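Climthorpe Shared Workroom
Bench and Floor Inspection Checklist, with Comments
Area: Room 6, work tables and adjoining floor
Inspected by: Lakshmi Venkataraman
Reviewed by: Lowri Yorath
Date of inspection: 15/10/2021
Form no. 3346

Ratings: S = satisfactory. M = minor item, correct before next inspection. A = action required before further use. N/C = not checked.

Section 1. Access and exits

1.1 Main door opens fully and closes on its own. S
1.2 Exit sign lit. S
1.3 Route from the work tables to the exit at least 36 inches wide. M
Comment: Width was measured at three points. The narrowest was beside the Pisharody storage cabinet, where a stool had been left. Stool moved during the inspection and the width rechecked. Rated M because the same item was raised last time.
1.4 Second exit unlocked during working hours. S
1.5 Floor marking tape intact. M
Comment: Tape lifting at the corner nearest the sink. Replace the full run. The patch applied last year is the part that has come up.

Section 2. Electrical

2.1 Outlet covers in place and undamaged. S
2.2 Extension cords not used as permanent wiring. A
Comment: One cord runs behind the Vutlow bench lamp to a wall outlet on the far side. Unplugged and tagged. The lamp is not to be used until it can be plugged in directly.
2.3 Cords free of cuts, tape repairs and exposed wire. S
2.4 Panel 223 accessible, with clear space in front. S
2.5 Panel directory legible. M
Comment: Two circuits are labeled in pencil and can no longer be read. Facilities to confirm and relabel.

Section 3. Fire protection

3.1 Extinguisher mounted, pin and seal present. S
3.2 Gauge in the green zone. S
3.3 Inspection tag current. S
Comment: Next annual service falls due in November. Request submitted.
3.4 No combustible storage within 36 inches of heaters. S
3.5 Smoke detector test. N/C
Comment: The test requires notice to the other tenants. To be scheduled with the building.

Section 4. Chemicals and cleaning supplies

4.1 Containers labeled with contents. M
Comment: One spray bottle carried no label. The user identified it as Fluvix surface cleaner, diluted. Bottle emptied, rinsed and labeled.
4.2 Safety data sheets available in the binder. S
4.3 Closed metal can provided for used wipes. S
4.4 Eyewash bottle within expiration date. S

Section 5. Shelving and storage

5.1 Shelves anchored to the wall. S
5.2 Heavy items stored below shoulder height. S
5.3 Load labels present. M
Comment: The label on the second shelf, rated 700 pounds evenly distributed, has been covered by a parts list. Move the list to the side panel.

Section 6. Work tables

6.1 Table stable, no rocking under hand pressure. S
6.2 Surface covering flat, with no lifted edges or tears. S
6.3 Surface clean and free of debris. M
6.4 Table edges free of splinters. S
6.5 Tall items stable on their bases. S
6.6 Breakable items set back from the edge. M

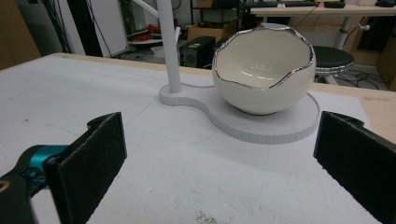 Comment on 6.2 to 6.6: Ratings for the white work table were assigned under the wording revised this year, which treats marks and debris separately. Marks that cannot catch a hand or a tool do not lower the rating, so the faint grey smudges and thin pencil lines on the white surface are recorded without action. Debris is rated at any size, and the small dark speck is the reason for the M at 6.3. Item 6.5 was applied to the white stand, where the pole rises from the smaller lobe of the base and the bowl rests on the larger one. The bowl is ceramic with a jagged, silver-trimmed upper edge. Handle it by the smooth outer wall, and lift it off the platform before the stand is moved. Users should agree on a fixed position for breakable items and keep to it; 6.6 stays at M until that is done.

Section 7. Floor

7.1 Walking areas beside the tables clear. A
Comment: The floor beyond the white table is cluttered. Clear to the marked walking line before the next session.
7.2 Sheet material stored flat or secured upright. M
Comment: A brown cardboard sheet was leaning unsecured. Move to the flat rack, or recycle if it is not needed.
7.3 No spills or slippery residue. S

Section 8. Follow-up

Items rated A: 2.2, 7.1. Responsible: L. Venkataraman.
Items rated M: 1.3, 1.5, 2.5, 4.1 (corrected during inspection), 5.3, 6.3, 6.6, 7.2. Responsible: room users, to be confirmed by L. Yorath.
Items not checked: 3.5.

Reviewer's note (L. Yorath): Agreed, except that 1.3 should move to A if the stool is found in the same position again. Please attach the width measurements to the file copy.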